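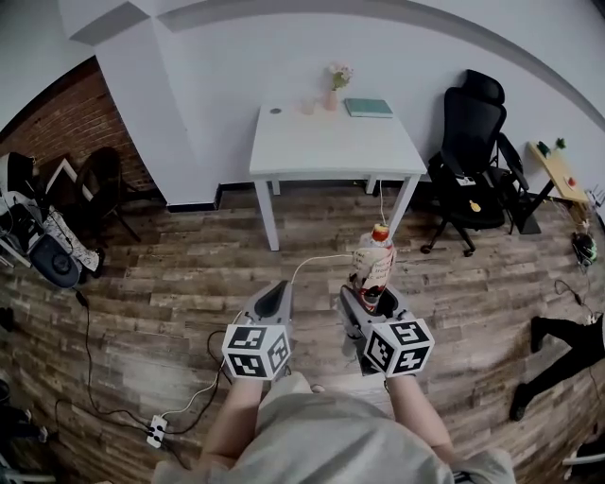 Clearing a small desk and the floor beneath it is best done in a fixed order, starting with the floor. Items on boards get kicked, and cables on boards get rolled over by chair castors. Walk the floor first and pick up anything that stands higher than the boards, including bottles. A squeeze or pump bottle should be lifted upright by the body, never by the cap, and kept upright until it reaches its shelf. A thin white cable lying in a curve across a plank floor, with a second cord hanging under the right side of the table, is the usual arrangement in a room with one outlet, and both need dealing with before any sweeping is done.

Materials

Two dry microfibre cloths
One damp cloth, well wrung out
Soft broom or vacuum with a hard floor head
Four adhesive cable clips
Two hook-and-loop ties

1. Floor items

Collect bottles, cups and packaging in one pass. Sort them at the door, not on the desk. Check that each cap is closed. Wipe the base of each bottle with the damp cloth, as residue there will mark a painted shelf.

2. Cables

Switch off at the wall and unplug. Trace each cable by hand from plug to device. Coil the excess in loops no tighter than the width of your palm and fasten with a tie. If the desktop has a grommet near the back edge, run the cable up through it. Fix clips to the underside of the top, 53 mm in from the rear edge, and let each one set for 24 hours under no load.

3. Desktop

Remove glassware first, then the vase, then books. Wipe from the wall side towards the chair. A white top shows smears, so finish with the dry cloth while the surface is still slightly damp. Return the vase to the rear edge with the blooms clear of the colour on the wall if the paint is under a month old. Lay books flat only in stacks of three or fewer.

4. Chair

Roll the chair off the work area. Turn it on its side and pull hair from the castors with tweezers. Vacuum a mesh back with the brush head on low suction.

5. Final sweep

Sweep along the length of the boards. Allow 21 minutes for the whole job in a room of ordinary size.

Posted 26 September 2019 by the Lota Home Notes desk

Recent guides

Re-gluing a lifted board end
Moynihan shelf brackets: fitting to plasterboard
Descaling a kettle in hard water areas
Storage units at Custbridge, sizes and access
Removing label adhesive from glass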